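Plemine Table Cover, Dark Marble Pattern
Sold by Jimport
Item no. 213

The Plemine is a cut-to-order table cover for workbenches, craft tables and kitchen side tables. It wipes down with a damp cloth and lies flat a day or two after unrolling. We cut it to the inch at our own shop, so please measure the top twice before you order — cut pieces can't be returned.

Patterns
The cover comes in three patterns: Dark Marble, Plain Slate and Amini Oak. Plain Slate is back in stock after selling out in June. Samples of each pattern are sent by regular mail.

Dark surfaces with light, wavy markings
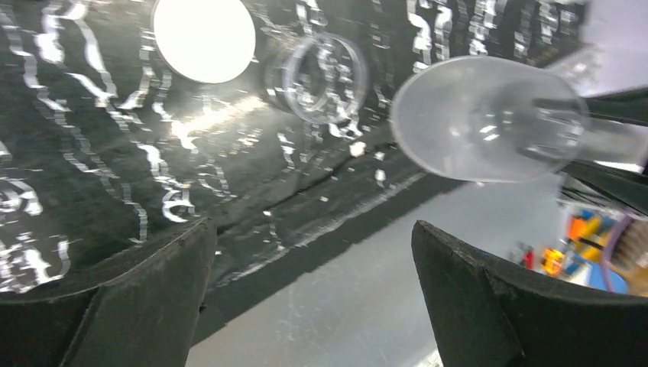
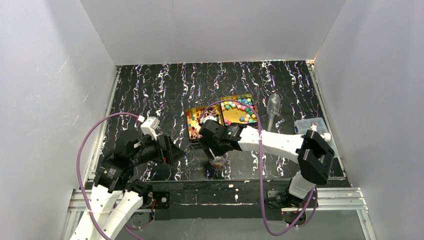
Fitting
Unroll the cover face down on a clean floor and leave it overnight. Wipe the table and let it dry. Lay the cover from one short side to the other, pressing out air with your palm. For tops with rounded corners, trim with a sharp utility knife and go slowly. Tape is not needed on most tables. On very smooth glass, two strips of Sasosus mat tape will hold it.

Care
Use dish soap and warm water. Do not use bleach or scouring pads. Set hot pans on a trivet.

Ordering
Rolls are 345 inches long, and we can cut any length up to that. Allow some 3 working days for cutting. Longer tables need two pieces with a butt seam, which we can trim to match.

For odd shapes, send a paper template to Davoud Ansari at the cutting desk, with your order number written on the top side.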